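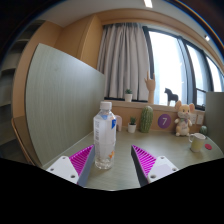 Filed under: Home and Desk > Everyday Objects > Bottles and Flasks

Desk bottle

A desk bottle is any bottle of water (or squash, or cold tea, I'm not fussy) that lives on a desk while somebody works there. I look after most of the desk pages on this site, and I've been meaning to give the bottle its own entry for ages, because it kept getting squeezed into the bottom of the one on mugs and it deserves better than that! I'm mostly talking about the clear plastic sort with a screw cap and a wrap-round label, though I'll get to the refillable kind further down.

Name

You'll see "desk bottle", "table water" and, in older office catalogues, "personal bottle". The Skorkiso stationery catalogue used to list a "bottle, desk, one" next to the pencil pots, which I love. In my family it was just "your water", as in "is that your water or mine", and we never did settle on a system.

Parts

The screw cap comes in two halves, the bit you twist off and the thin ring left behind on the neck. Below the neck is the shoulder, where the bottle widens out. Plenty of makers put flat faces or facets into it, partly for looks and partly to stiffen the plastic, and I find them nicer to grip than a smooth one. Then you've got the body, which is where the label goes, and lastly the base, usually ribbed or dimpled. A flat base in thin plastic would bulge and wobble, and a wobbly bottle next to a keyboard is a bad business. I speak as the owner of a letter H that sticks.

Labels are either paper, glued on, or a plastic film wrapped round and overlapped at the back. The film ones slide off if you slit them, which is handy when you're sorting the recycling. See-through and half see-through labels are common these days and I rather like them, you can still tell how much is left.

Where it stands

There are two schools, and they do argue. Front-of-desk people keep the bottle within reach, a bit to one side of the middle, so they actually drink from it. Back-of-desk people push it in among the ornaments, where it's safer from elbows and completely forgotten by lunch. I was back-of-desk for years. I had a full bottle behind a cactus from one Sunday until well into the following month.

I'm a convert to the front now. The rear edge I leave for the things that don't get picked up: a succulent in a little pot, a taller cactus, a soft toy if you're that way inclined (I am). A row of small things along the back of a desk looks cheerful and doesn't get in the way, and spiny plants really are better off where you won't brush them with a sleeve while reaching for a drink. Do keep the bottle out of strong sun if you're by a window, mind. Warm water from a plastic bottle tastes horrid.

Desk surfaces

A cold bottle sweats, and the drips leave rings. Wood-grain desks vary a lot here: a well-sealed top wipes clean, bare or oiled wood marks quickly, and anything with a lifting edge will drink the water in and swell. I had a Cordero desk at my last place, bought second-hand, and there was a pale ring on it already when it arrived. I added 9 more before I bought a coaster. Cork is fine, felt goes a bit whiffy, and a folded tea towel does the job if you don't mind how it looks.

Single-use and refillable

The throwaway bottle is meant to be drunk and recycled, but loads of us top them up from the tap for a few days. They're a pain to clean properly because the neck's too narrow for a brush, so I wouldn't keep one going long, and I'd bin it (the recycling one!) once it's scuffed or smells of anything. Refillables with a wide mouth are much easier to live with. Mine's a Stunier, a bit dented, lid replaced once, and it holds enough to see me through to mid-afternoon.

The caps on the two types almost never match, by the way. I've tried.

In shared offices

Identical bottles get muddled. Initials on the cap in marker pen work well, and so does a rubber band round the neck. At the Uvinitz building, where I temped on a floor with 15 desks, people turned the label to face a particular way, and that fell apart the minute the cleaners had been round.

Related entries
Coaster
Desk cactus
Mug, office
Pencil pot
Soft toys at work
Water rings, removing

Comments

tealeaf2424: Rubber band trick is brilliant, doing this tomorrow. My lot just drink out of whatever's nearest.

Mossy: Could you add a bit about sports caps? They leak in a bag but they're great on a desk, you can knock one flat and hardly lose a drop.

gluepot: Mayonnaise gets white rings off varnished wood. Leave it on for an hour and wipe. Try a hidden corner first though.

Mossy: Second the mayonnaise. Smells like a sandwich for a day or so.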